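Tratham Community Kitchen
Progress report to the Engström Fund
2019-10-31

The second stage of our cooking course for new parents is now finished. In this period 28 families joined, and 4 of them came from Drasbridge by the evening bus. We had planned for fewer, so two of the sessions were moved to the larger room at the Lukeo hall. The rent for this room is shown under "Premises" in the attached budget.

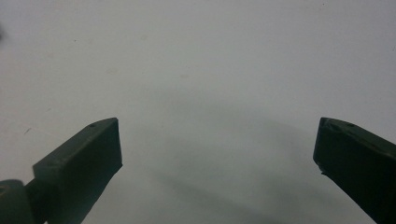

The renovation of our own kitchen took more time than we wrote in the last report. The old tiles were removed in September, and the plumber had to come back for the drain under the second sink. For the surfaces we chose a very light color, near to white, like the plain pale one in the photo, and the parents' group has agreed to it. Dark surfaces were cheaper, but in the evening sessions it was hard to see if they were clean. The difference in price was paid from our own savings and not from your grant.

Attendance was good until the school holidays and then it became lower. Several parents told us that the starting time is too early for them when the older children are at home. From the next stage we will begin one hour later.

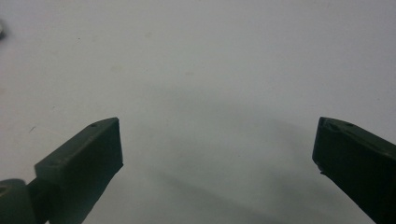

We also asked the parents what they cook at home after the course. We received 59 answers from both stages together. Most of them wrote that they use the soup and bean recipes every week. The bread recipes are used less, and we will make this part shorter.

Still open are the repair of the back door and the printing of the recipe book. We ask for your permission to move the unused travel money to the printing.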